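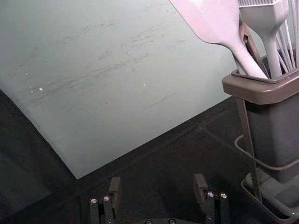

Plernurel is my collection of overheard sayings from my gran's side of the family, typed up from her notebooks and from the backs of a great many envelopes. I started it in February, when my cousin Aušra Kütt posted me the first box and told me to do something with it before the mice did. Sorting was slow. Paper slips vanish on a pale board as scuffed as this one, with all those faint dark streaks across it, so I got into the habit of laying them straight on a dark tabletop, where even a torn corner shows up. Anyway, the sayings!

What's in it

There are 400 entries in one plain text file, sayings.txt, one per line. Each line has the saying, a tab, who said it (if Gran wrote that down), another tab, and my best go at what it means. Of those, 200 are about weather, because my family will talk about weather until the kettle boils dry. The rest are food, money, bad neighbours and a surprising amount about geese.

A second file, doubtful.txt, has 60 more that I can't read properly. Gran's handwriting went rather sideways in the later notebooks (the green ink doesn't help) and I've put a question mark wherever I'm guessing. If you can make sense of the one about the bishop's ladder, please write to me, it's been driving me up the wall.

Names

People are listed by the name Gran used, so you'll meet Big Onard and Little Onard, who as far as I can tell were the same height. "Liepiņa" on its own always means the baker. Feltau is the farm. I've left the accents exactly as she wrote them, so open the files as UTF-8 or you'll get soup.

Things I've changed

I fixed spelling where it was plainly a slip and left it alone where I thought she meant it. I also took out 15 sayings that were unkind about people whose children are still about. Please don't ask me for those, I've promised Aušra.

Using it

Help yourself. Put them in a story, a quiz night, a cross-stitch, whatever you fancy. I'd like a mention of Plernurel if you print any, and I'd love to see the cross-stitch.

Last tidied 3rd May. The index by topic is still only half done, and geese are under both G and B (for birds) until I make up my mind.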